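Leswood publishes simulated gripper comparison, urges buyers to read it with care

TOLTURGATE, January - Leswood, an independent test house for automation equipment, today released the results of a comparison between two gripper controllers sold for kitchen and household handling work. The short version is that the newer and more expensive one did a little better, and that Leswood does not think the difference should decide anyone's purchase yet.

The comparison covered the Hotbridge controller and the older Van Wyk unit it is meant to replace. Each was given 1000 simulated pick attempts with the same arm model, the same two-finger gripper and the same set of countertop layouts. Hotbridge finished 40 successful picks ahead.

"Forty out of a thousand is a lead, and we are reporting it as a lead," said Renata Lis, who ran the tests. "We were told to expect a different class of machine. I didn't see one."

Most of the gap came from tall, narrow items standing close together, where the Hotbridge software was quicker to give up on a bad approach and try again from another side. On shallow dishes the two were level. Lis's team also reran 200 of the attempts with the lighting changed and found that both controllers lost ground, a result missing from the sales material for either product.

The layouts were made crowded on purpose. A simulated counter might hold a black two-slot toaster, a loaf of bread, a mug, bottles and a couple of white bowls, with a potted plant rising at one side. Earlier comparisons in this field have often used a handful of blocks on a bare table, and Leswood considers those scores close to useless for anyone planning to work in a real kitchen.
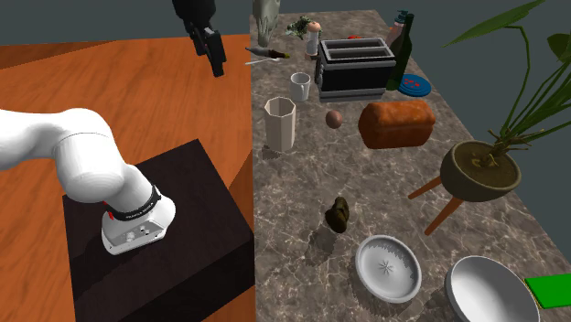
Do the simulated scores predict how the controllers will do on real hardware?

Leswood doesn't know. Simulated contact between a finger and a glazed surface is a guess with numbers attached, and no physical trials have been completed with either unit.

Elmarie Venter, technical director at Leswood, said the company had argued over whether to publish at all before those trials. "The vendors are quoting simulation results of their own - without the failures - so we decided ours should be out there with the failures left in," she said. "If the real arm tells us something else, we'll print that too."

Leswood received no payment from either supplier. The full results, including every failed attempt, are available on request.

Press contact: Chantelle Modise, Leswood, Tolturgate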